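Robotics / Opinion / Learning from Demonstration

The most exciting thing I've read all year is a paper about throwing data away. The Grinden group had 3,980 demonstrations of tabletop lab chores, all recorded by people guiding a two-finger gripper by hand, and they trained a policy on the whole pile. Then they trained the same policy on 300 of them and it did better on new table layouts. Not by a hair, either: the small set finished 67 percent of its trials, and the big one was well behind.

I love this result! I've spent years around people (me included) who answer every failure with "collect more." The robot misses the tube, so you record another week of tubes. Grinden asked which recordings were teaching the robot something and which were the same lesson again. Their method, Lutside, compares demonstrations by what the wrist camera sees in the first moments, before the arm has committed to anything. If two openings look alike and the motions that follow look alike, one of them goes. If the openings look alike and the motions differ, both stay, and those turn out to be the valuable ones.

We tried it on our own bench at Plustorero in June, with colored liquids, a clear rack, a beaker and a paper cup. 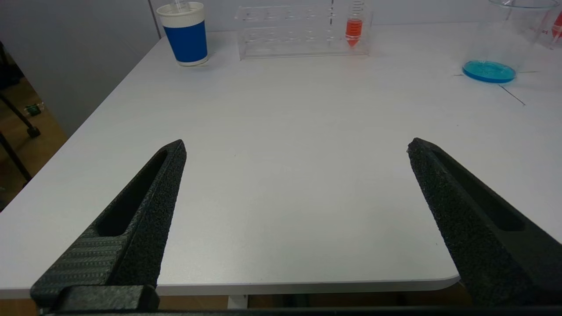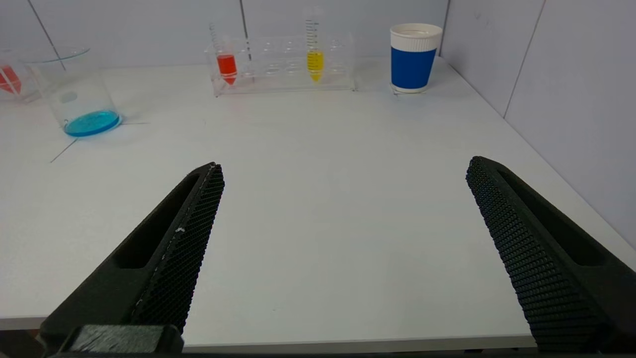
Wrist views from the Plustorero bench, gripper open in both.

What got me was how much of our data Lutside wanted to drop. We had been proud of our variety, and most of it was variety in the wrong place. We nudged the glassware a little between takes and called it a new layout. Meanwhile the person guiding the arm reached in along the same path nearly every time, so the policy had learned one good reach and very little about when to use it. After pruning, we spent around 2 hours recording fresh approaches from awkward angles, and I'd trade a month of our old sessions for them.

Now, the complaints. The Petersen benchmark people have pointed out that clear plastic and glass are hard on any method that compares images, and I think they're right. A reflection moves and Lutside sees a new situation where there isn't one. It also can't tell a thoughtful demonstration from a sloppy one, so a fumble looks like precious diversity and gets kept. We still had to weed those out by eye, which was dull work.

But these are problems you can sit down and work on, even in a small lab. Please, if you have a folder of old demonstrations on a drive somewhere, run the comparison on it before you book more robot time. I'd really like to hear what fraction survives.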